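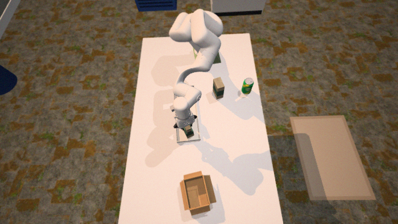

Figure 1. Carton task in simulation, overhead view, arm over the tray.

Evaluation of the Akavora Simulation Kit for Teaching Pick-and-Place
Project report, Robotics Elective
Mansa Addo and Ebenezer Darko
Submitted 9/17/18

1. Purpose

The department asked for a review of the Akavora kit before renewing its licence. Akavora is a software package that supplies a simulated arm, a two-fingered gripper, a set of household objects and a scripting layer. The question put to us was narrow: can a second-year student with no prior robotics set up a carton-handling task, run it and get usable results out of it within one unit of study?

We did not test the kit against real hardware. The lab at Revosthorpe has no arm of a matching size, and the transfer tools are sold separately.

2. Setup

The kit was installed on two lab computers. Installation on the first went through without trouble. The second needed a newer graphics driver, which the install guide mentions only in an appendix. Once running, the program opens on an empty room, and the table, arm and objects are placed from a side menu or from a text file. We used the text file from the second session on, as it keeps the layout the same between runs.

Our layout used a white table with the arm mounted near its far end. The working objects were small cartons and a green can, with a shallow tray and an open cardboard box also on the table. The task script picks a carton, carries it and releases it over a target area. The can was included as a distractor and was never a target.

Carton positions were varied between runs by a random offset. The offset range is set in one line of the layout file. We found the default range too small to be of any use in teaching, as a fixed script with no sensing could pass nearly every run. We widened it until the fixed script began to fail regularly. 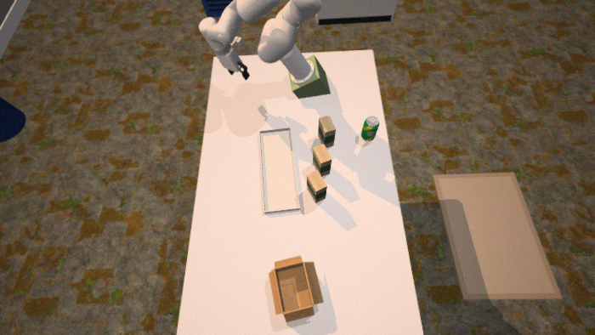

The start position of the arm is set the same way, by listing joint angles. The units are degrees in the layout file and radians in the scripting layer. This cost us most of an afternoon. The manual gives both but does not place the two facts on the same page.

3. Results

We completed 600 runs. Of these, 507 ended with the carton released inside the target area. The remainder were failures of grasp, failures of release or stopped runs, and the log does not separate these cleanly. A grasp that slips late in the carry is recorded as a release error. We reviewed a sample of the failed runs by replay and found the label wrong often enough that we do not report a breakdown here.

Speed was acceptable. With shadows and grain switched on, each run took noticeably longer than with plain lighting, but the colour and texture of the camera output were much closer to what a cheap sensor would give. For a unit that includes any vision work, the slower setting is the one to use.

The close camera near the gripper was the most useful part of the kit. Small errors in approach angle that cannot be judged from overhead are plain at short range, and students who tried the task in our trial session went to that view first when a grasp failed. Its drawback is the lighting. A shadow across the top of a carton can hide an edge, and the edge finder supplied with the kit then returns a wrong corner or none at all.

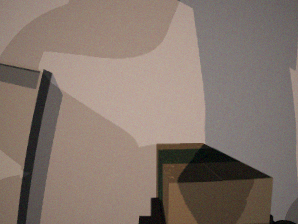
Hajnalka Veres, reading a draft of this section, objected that the edge finder should not be counted against the kit, as it is offered as a sample and students are expected to write their own. We have left the finding in. The sample is the only vision code in the package and most students will start from it.

4. Cost and support

The current licence covers 146 seats at a yearly price of $1,259. That is within the teaching budget. Support is by email through the reseller, Tarawneh. We sent three questions and had full answers to two. The third, on the error labels in the log, was still open when this report was written.

5. Recommendation

Renew for one year. Before the unit starts, staff should supply a layout file with a wider offset range, a one-page note on angle units, and a replacement for the log labels. Ebenezer has written a short script that covers part of the last item - it reads the gripper width during the carry and flags a slip. It is stored with the layout files and has been tested only on the carton task.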